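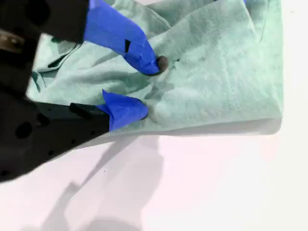
Fornach Fold-Down Clothes Airer, 900 mm

Search products Search Clear

The Fornach is a wall-mounted airer for laundries, bathrooms and covered verandahs. It folds down when you need it and sits 90 mm off the wall when you don't. It is the same airer we have sold under the Brostora name, with a new hinge and a longer bracket. If you have an older Brostora on the wall, the new arms will not fit the old brackets and the whole unit needs to be replaced.

It comes in one width, 900 mm, and one finish, a white powder coat over aluminium. The end caps are grey. We get asked for black fairly often and there are no plans for it.

What it holds

One household load of mixed washing, or a set of towels and a few smaller things along the front rail. Each of the six rails is round in section and spaced far enough from the next for a bath towel to hang doubled over. Sheets can go across the full width if you fold them in half first, but a queen or king fitted sheet will still touch itself at the corners and takes longer to dry there.

Tea towels, face washers and cleaning cloths dry quickest on the two back rails. They should be shaken out and hung by an edge. A cloth left in a lump on the bench or dropped over the end of a rail stays damp in the folds, and after a day or so it will smell. The same goes for microfibre, which feels dry on the outside well before it is. 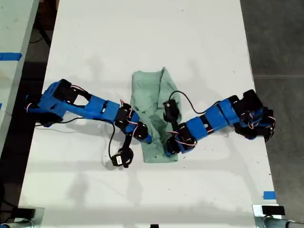 Green cloth on a white tabletop.

Wool jumpers and other heavy knits should not be hung on any airer. There is a flat mesh insert for these, sold separately as the Ccori. It clips over the four middle rails and holds one adult jumper at a time. The mesh unclips for washing.

Where to put it

Allow clear space below for whatever you plan to hang. Trousers hung from the cuff need the most. Most customers fix the airer a little above shoulder height, so the rails can be reached without a step. If it is going over a bench or a top loader, open the lid fully and check it clears the front rail before you mark any holes.

Keep it at least 200 mm from the nearest side wall. The arms will still fold with less, but you will scrape your knuckles doing it.

The airer can go outside under cover. It should not go in full weather. The coating will cope with rain, but the hinge springs are plain steel and will rust. Within a short drive of surf beaches we suggest indoor use only, and the warranty for outdoor installations does not apply there.

Rooms without a window need a fan or a dehumidifier. Drying a full load puts a lot of water into the air, and in a small closed laundry it ends up on the ceiling. Run the fan while the washing is hanging and for a while after you have taken it down.

Fixing to the wall

Two brackets, each with three screw holes. The screws supplied are for timber studs. For brick or concrete block you will need masonry plugs, and your hardware shop can match them to the screws. Hollow wall anchors in plasterboard are not suitable, even the large toggle type. We have replaced airers under goodwill where this was done, but we no longer do so.

If your studs don't line up with the brackets, fix a timber backing board across the studs first and mount the airer to that. Pletunlow makes a primed pine board cut to length with the bracket positions already drilled, and we stock it. Any straight piece of dressed pine will do the same job.

1. Hold the airer closed against the wall at the height you want and mark the top hole of each bracket.
2. Check the marks with a level. Drill and fit the two top screws, leaving them a turn loose.
3. Open the airer and check that both arms lock. If one side locks before the other, the brackets are not level.
4. Fit the remaining screws and tighten all of them by hand.

A drill driver on a high setting can crack the end caps. Please use a hand screwdriver for the last few turns. Spare caps are sold in pairs.

Using it

Lift slightly and pull forward to open. The arms click when they lock. To close, lift, press both tabs in and lower the airer back to the wall. The tabs are stiff for the first few weeks and ease off with use. Don't oil them. Oil works its way along the arm and onto the clothes.

Take the washing off before you fold it. The airer will close with a few light things still on the rails, but they get caught in the hinge and it can leave a grey mark on pale fabric.

Wipe the rails with a damp cloth every so often, and use a little dish soap if there is lint stuck to them. Cream cleansers and scourers will dull the coating. Don't hang anything that is still dripping with bleach.

Questions we get

Can I hang coat hangers from it? Yes, on the front rail. Hooks slide towards the middle when the rail is loaded, so space them after everything is on.

Can a child use it? It is not a toy and must not be climbed or swung on. The locking tabs take adult hand strength.

Does it come assembled? The arms and rails do. The brackets are in a separate bag inside the carton, taped to the cardboard. Please check for the bag before you throw the packaging out.

Is there a wider one? No. Two can be fitted side by side, with a gap between them for your hands.

My old Brostora 2 has a broken spring. Can I get one? We still hold springs for that model. Send a photo of the hinge side so we can tell left from right.

Delivery and returns

Sent by courier from our warehouse in a flat carton. We can't deliver to a post office box. Rural addresses may be asked to collect from the nearest depot. Orders placed before noon usually leave the same day, except in August when we close for stocktake and things run a few days behind.

Unused airers can be returned in the original carton. Once a bracket has been screwed to a wall it counts as used. Faulty units are a different matter - contact us and we will sort out a repair, a part or a replacement.

For stock and orders ask for Asanka Mollah. For installation questions and spare parts ask for Wellington Pimentel, and have your order number handy.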